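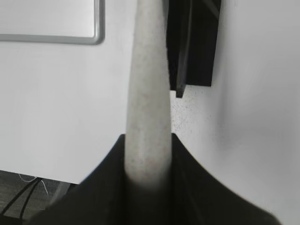
Speckled gray cylinder, narrower at one end - what would you use it for?

ospina_attic wrote:
Hi everybody, I'm slowly emptying my aunt's craft room and I keep coming back to this piece. Long, pale gray, little darker flecks all over, and a bit slimmer toward the top. I've started a box for things I can't name and so far it's the only thing in there I really like. I'd love to keep it if I can find it a job. Any ideas?

Lilian Simiyu wrote:
Oh, I do like that! My first thought was a bud vase, or the base for one, but I can't tell from your picture whether it's hollow. The flecks remind me of the stoneware my mother kept on her kitchen windowsill, and I spent far too many Saturdays dusting it. Is it heavy?

pletunach13 wrote:
I'm going to disagree with Lilian, kindly. It looks like felt to me. I made 2 draft stoppers in June out of gray wool felt and they had just that speckle, with the soft look at the sides. Mine came out fatter at one end too, but that was my rolling.

Lilian Simiyu wrote:
Could be, I suppose, though a draft stopper that holds its shape like that would have to be packed awfully tight. I'm sticking with stone or pottery until somebody squeezes it.

Jairo Guzmán wrote:
Squeeze it, tap it with a fingernail, and look at both ends before you decide anything. I wouldn't put water in it either way. If it's solid I'd lay it on a shelf as a bookend, if it's felt you've got yourself a very nice pincushion. And please don't paint it, people always want to paint gray things.

oken_and_sons wrote:
What's wrong with paint? A band of mustard yellow around the wide end would be lovely.

Jairo Guzmán wrote:
See, this is what I mean.

ospina_attic wrote:
You're all so kind, thank you! No paint for now (sorry, Oken). I've put it on the hall table next to the lamp while I finish the fabric drawers, and I'll do the fingernail test tonight. Lilian, if it's a vase you get to pick the flowers - I have more zinnias than I know what to do with.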